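April, evening

Spent most of today on the bathroom question again.
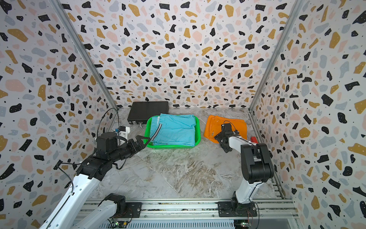
The apartment has to be ready before the end of the month and I still have no floor picked out. Prorov sent the revised quote this morning and it came to 2905 with labor, more than I wanted to pay for a room that small. The tile alone is 317 of that. I have been going back and forth between a plain wall and one with a pattern. The white terrazzo wallpaper with the black, mustard, pink and blue-gray flecks is the kind of thing I keep coming back to, and next to a gray marble-patterned floor it looks calmer than I thought it would. On a sample card the flecks seemed too loud. Over a whole wall they settle down.

I called Vilow at lunch to ask if their paper can take steam. The woman on the phone said yes with a coat of sealer, no without. The sealer needs 12 hours between coats and I would want 2 coats, so that is a day and a half with no shower. I can use the one at the gym.

The other thing is the tub. I want to keep it. The enamel is worn by the drain but it is deep, and the new ones in that size are all shallow. Dirnero does re-enameling and can come look at it next week. If they say it is too far gone I will have to start over on the budget.

Walked to Rozīte afterward for bread and soup. They were out of the rye. Bought the seed loaf and ate two slices standing in the kitchen with butter before the soup was hot. It rained on the way back and the stairwell smelled like wet dog again.

Paid the electric bill. Moved the towels and the medicine box out of the bathroom cabinet and into the hall closet so the plumber can get at the pipes. Found three tubes of the same hand cream, all opened.

I need to measure the wall behind the door tomorrow before I order any paper. Last time I forgot the door trim and came up short. In bed by ten.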